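Suture bench, Room 3, Carnville — practice pad inspection
Filled in by: Parveen Khan
Countersigned: Ruaridh Lindsay (see his notes, marked RL)
When: Saturday, before lunch

Same sheet as last time, with the two lines I asked to have removed still on it. I've marked them N/A again. Where I write "pass" I mean I checked it. Where I write "accepted" I mean somebody told me it was fine.

## 1. Pad and surface

- [x] Pad seated flat, no lifting at the corners — pass
- [x] Skin side up — pass
- [ ] Surface free of old damage — **not passed**
- [x] Pad number matches the log (2213) — pass
- [ ] Used fewer times than the limit — accepted

The supplier's sheet says a Cruickshank pad is good for 200 stitches. I would like to know who counted, and with what kind of thread. The log for this one says 155, in three different inks, and two of the entries have no initials. I'm not failing a pad over handwriting, but I don't believe the number either.

On surface damage: the pads are made with creases, and everyone uses that as cover. "It came like that" is the answer I get for every groove. Some of them did come like that. Please compare with a new one out of the box before ticking this line.

*RL: There is no new one out of the box. Order went to Bresthorpe in October.*

## 2. Thread and knots

- [x] Thread type written on the card — pass
- [ ] Slack under control before the knot is pulled down — **comment**
- [ ] Tail long enough to hold — pass, barely
- [ ] Thread clear of the wound line except where it crosses on purpose — **comment**

I've been told the long loops don't matter as long as the tail is tight. I don't buy it. A tight tail tells you about the tail. The loop still has to come down from somewhere, and if it is lying over the cut when it does, it can catch.
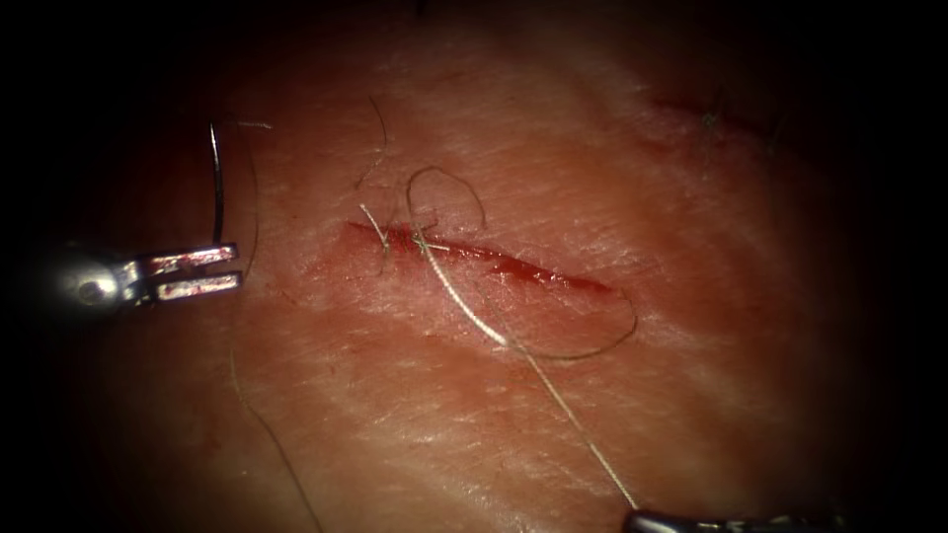 My request is that the slack gets dealt with first and the tail gets pulled second, and that this goes on the wall card in plain words. The current card says "manage thread as appropriate," and nobody has ever failed an inspection against that sentence.

*RL: Agree on the wording. Don't agree it's a fail. Leave as comment.*

Left as comment.

## 3. Needle and jaws

- [ ] Needle accounted for at every break — accepted
- [x] No bent or blunt needles in the tray — pass
- [ ] Jaws wiped between stitches — **not passed**
- [x] Jaws close square, tips line up — pass (checked by hand before the start)
- [ ] Needle never left standing without a grip on it — **comment**

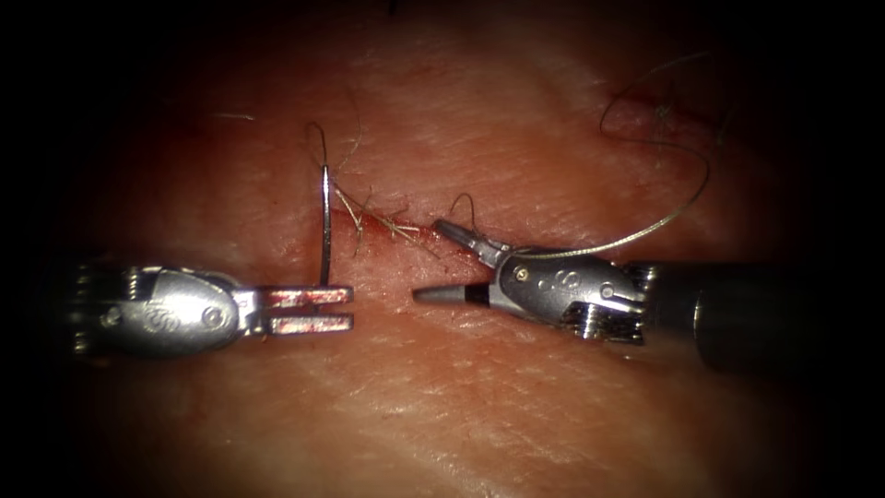
*Item 3: needle upright beside the cut, left jaws open and empty, red stain on both jaws.*

The wiping line is the one I care about. The red stuff gets into the corners, and after that every slip gets blamed on the grip. We replaced a set at Dullow on that theory and the new set slipped too. Wipe first, then complain.

As for the needle, the usual defense is that you have to let go of it sooner or later to take it from the other side. Fine. Then the sheet should say how long is too long, and it doesn't. I have asked for a figure twice. Until there is one I'll keep writing "comment" here and it will keep meaning nothing.

- [ ] Sharps box within reach — pass, although "within reach" depends on whose arm
- [ ] Sharps box under the fill line — pass

## 4. Working close together

- [x] Two instruments can meet at the wound line without knocking — pass
- [ ] Thread kept straight when the tips are close — pass
- [ ] Clear view of both tips at all times — **not passed**
- [ ] Screws and pins checked for looseness — accepted

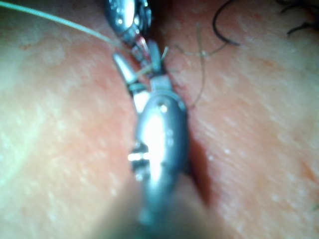 *Item 4: close view along the crease. Upper tips at the pale green thread, lower housing nearest.*

"At all times" is a silly thing to put on a checklist. Anything that close to the work is going to hide part of it from one side or another. Either we drop those three words or we admit this line fails every week. I'd drop them.

The screws were checked "recently," according to the card. No initials, no day. I put a driver on the ones I could get at before the session and they were snug. I can't speak for the rest.

## 5. Lines that should not be on this sheet

- Foot mat condition — N/A, there is no foot mat
- Fume hood running — N/A, there is no fume hood

## Outcome

Usable with comments. Three lines not passed: surface damage, jaw wiping, clear view.

To do before the next session:

1. New wall card for thread slack (PK to write, RL to shorten)
2. Wipes moved to the bench from the cupboard
3. Initials on the pad log, every entry, or the entry doesn't count
4. Chase Bresthorpe about the pads

*RL: Signed. Item 3 will start an argument.*

Good. Next check goes on a fresh sheet, please — this one is out of margin.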